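Fil : « tout ranger, vider le plan de travail, respirer ». J'ai passé l'été à lire ce conseil partout et je n'y crois pas beaucoup. Je déroule, c'est un peu long.

1/ Le principe, pour ceux qui y ont échappé : une cuisine agréable serait une cuisine où rien ne dépasse. Le grille-pain au placard, la planche dans un tiroir, l'égouttoir sous l'évier. On sort, on utilise, on remet. Tous les jours. Deux fois par jour si on dîne de tartines.

2/ J'ai essayé. Le grille-pain a tenu quatre jours dans son placard. Le cinquième matin il était ressorti et personne à la maison n'a avoué. Je soupçonne tout le monde, moi comprise.

3/ Je précise que je dessine des cuisines pour vivre et que je vends donc des placards. J'aurais tout intérêt à vous dire qu'il en faut plus.

4/ Le guide qu'on m'a le plus envoyé est celui de Manberg, « La cuisine en clair ». 55 pages. Je les ai lues. Il y a une page sur les épluchures et onze sur la façon de plier un torchon.

5/ Leur chiffre fétiche : il faudrait 100 cm de plan de travail libre d'un seul tenant. Pourquoi 100 ? Pas de source. Je pense que c'est un chiffre rond qui fait bien sur une affiche.

6/ Chez moi, je coupe mes oignons sur la planche. La planche fait la taille d'une planche. Le reste du plan libre, je le regarde.

7/ Ce qui me manque en vrai, c'est un endroit où poser le plat qui sort du four, à côté du four. Un petit coin de rien du tout suffit, mais au bon endroit. Un grand vide à l'autre bout de la pièce ne sert à rien quand on a les mains prises.

8/ Passons au grille-pain, puisqu'on me le demande à chaque fil. Non, je ne pense pas qu'il faille le ranger. S'il sert tous les matins, il a gagné sa place. S'il sert à Noël, c'est une autre discussion.

9/ Deux choses par contre : le tiroir à miettes se vide (oui, il y en a un, regardez dessous) et on le débranche avant. J'ai vu des tiroirs à miettes qui dataient du déménagement précédent.

10/ Les housses de grille-pain. Je n'ai rien contre les housses de grille-pain. Je n'ai jamais rencontré quelqu'un qui la remettait.

11/ Le petit four posé. Alors là je suis partagée. Pour une personne ou deux il remplace très bien le grand. Mais il lui faut de l'air sur les côtés et au-dessus, la notice le dit, et c'est exactement ce qu'on ne lui donne jamais une fois que la cuisine est « optimisée ».

12/ Le dessus du petit four est l'étagère la plus fréquentée des cuisines que je visite. Serviettes, courrier, pain. Une surface plate attire des choses, aucun guide n'y changera rien. Il faut juste se rappeler de les enlever avant d'allumer.

13/ Je me répète parce que c'est le seul point de ce fil où je suis sérieuse : pas de tissu sur un four qui chauffe.

14/ Les planches en bois. On me demande si c'est « hygiénique ». Lavée à la main, essuyée, séchée debout, la mienne se porte très bien. Le lave-vaisselle l'ouvrirait en deux, j'en ai perdu une comme ça.

15/ L'huile spéciale planche, en revanche. Un flacon de chez Van Acker à la boutique d'Ustville, avec un chiffon fourni et une petite carte qui raconte l'histoire du chiffon. J'ai reposé le flacon. De l'huile minérale alimentaire toute simple fait la même chose sur ma planche depuis des années.

16/ (On va me dire que l'odeur n'est pas la même. D'accord.)

17/ Les organiseurs de tiroir en bois. Très jolis. 142 euros le modèle que m'a montré une cliente, pour séparer des fourchettes qui étaient déjà séparées. Elle l'aime beaucoup, je me suis tue.

18/ Ce que je vérifie avant de conseiller un organiseur : est-ce que les cases correspondent à ce que les gens possèdent ? Presque toujours il y a une case étroite et longue où rien n'entre, et qui finit avec un élastique et une pile morte.

19/ Et puis un tiroir se mesure à l'intérieur. Je le dis pour les trois personnes qui m'ont écrit en juin avec un organiseur neuf qui vit désormais sur le plan de travail.

20/ L'égouttoir à éponge. Longtemps j'ai trouvé ça superflu. J'ai changé d'avis : une éponge qui sèche en hauteur sent moins mauvais qu'une éponge à plat dans le fond de l'évier. Voilà, un accessoire que je défends, notez la date.

21/ Par contre je ne crois pas à l'éponge « qui ne sent jamais ». J'en ai acheté une. Elle sentait.

22/ Parlons du mur. La crédence en pierre empilée, avec des plaquettes de toutes les longueurs. Sur catalogue, superbe. Derrière une plaque de cuisson, je demande à voir. Chaque plaquette qui avance fait un petit rebord, et un petit rebord dans une cuisine ça devient une étagère à graisse.

23/ Jamshid Shojaei, qui pose du carrelage et de la pierre à Vutbridge et avec qui je me dispute depuis des années, me répond : « tu la traites avant, tu brosses de temps en temps, tu n'en meurs pas ». Il n'a pas tort. Il ne brosse pas la mienne non plus.

24/ Notre compromis habituel : la pierre loin du feu, là où on pose les choses sèches, et une surface lisse derrière la plaque. Les clients trouvent ça moins « raccord ». Ils me rappellent rarement pour s'en plaindre ensuite.

25/ Le plan blanc veiné gris façon marbre. La question que je pose toujours en premier : c'est du marbre, ou c'est un décor ? La moitié des gens ne savent pas, surtout quand ils ont acheté la maison avec. Et la réponse change tout pour le citron, le vinaigre et le détartrant.

26/ Si vous ne savez pas, faites comme si c'était du marbre. Vous vous ennuierez un peu plus et vous n'aurez pas de taches mates.

27/ Et méfiance sur les photos de catalogue : un plan blanc veiné est toujours photographié avec trois citrons dessus. TROIS CITRONS. Sur du marbre. Je ne m'en remets pas.

28/ Le devis qui m'a fait commencer ce fil : 762 euros pour un « placard à petit électroménager » avec volet roulant, chez une personne qui possède un grille-pain et un petit four. Le volet est resté ouvert sur toutes les photos qu'elle m'a envoyées ensuite.

29/ Je ne dis pas que c'est une bêtise. Certains volets servent. Mais on devrait demander aux gens de vivre un mois avec un carton à la place et de compter combien de fois ils ferment le carton.

30/ « Et si on a vraiment peu de place ? » Alors je commence par le sol et les murs, et par ce qui traîne depuis la dernière fête. Les appareils du quotidien, j'y touche en dernier.

31/ Ma méthode, si on peut appeler ça une méthode : tout laisser comme c'est pendant une semaine, et regarder ce qu'on pousse. L'objet qu'on déplace sans arrêt pour atteindre autre chose est mal placé. Les autres, laissez-les tranquilles.

32/ On m'a répondu que c'était « la philosophie de la flemme ». Peut-être. Je constate que les cuisines que je retrouve rangées en septembre sont celles où on n'avait pas tout caché en juillet.

33/ Manberg m'a écrit très poliment pour me dire que le guide « n'est pas prescriptif ». Il y a pourtant écrit « ne jamais » à la page 12. Ça me semblait assez prescriptif.

34/ Je reste preneuse de contre-exemples. Si vous rangez votre grille-pain tous les matins depuis plus d'un an, écrivez-moi, je veux connaître la hauteur du placard et l'heure de votre réveil.

35/ Au bout du fil, un plan de travail avec son grille-pain, sa planche et son petit four. 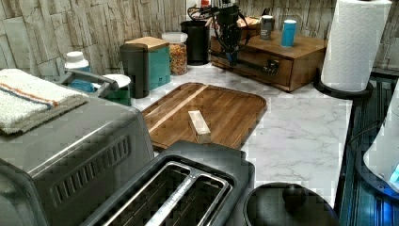

Ayten Türkmen
Conceptrice de cuisines, Vutbridge

36/ Grille-pain deux fentes au premier plan, petit four inox à gauche avec une serviette blanche pliée dessus (voir le 13), la planche en bois juste derrière le grille-pain. Crédence en pierre empilée et plan blanc veiné gris : je ne me prononce pas sur le marbre, voir le 26.

37/ L'éponge ou le chiffon bleu a son support, côté gauche, avec un flacon blanc derrière. Manberg mettrait tout ça sous l'évier. Moi je commencerais par demander qui fait la vaisselle — et je prendrais des mesures après.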